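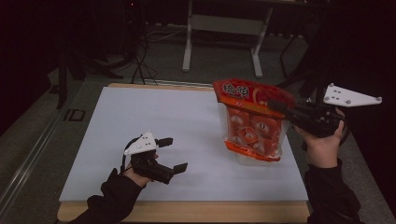
Burkinthorpe Community Pantry - Packing Team

Packing snack bags for the shelf

2022-05-16
By Cadi Griffiths

Multipacks of small wrapped snacks go out whole, in the bag they came in. Please don't split them, as the ingredients and date are usually printed on the outer bag only.

Clear the packing board first and wipe it down. Work on one bag at a time.

Pick the bag up by the top, above the contents, and let it hang for a moment. The packets settle to the bottom and any split in the seam shows up quickly. Turn it round and check the back as well. A clear bag is easy. With a foil one, press gently and listen for air.

Find the date. If it falls before the end of the month, put the bag in the Nornow crate for the next session. Anything dated December or later can go to the store room.

If the label isn't in English, leave the bag on the board and ask Remedios Lumbao for an allergen sticker. Stick it on the back - never over the original print.

Lay the bags flat in the crate, header ends all facing the same way, up to 40 in each. Stack crates no more than 2 high.

Full crates go on shelf 6.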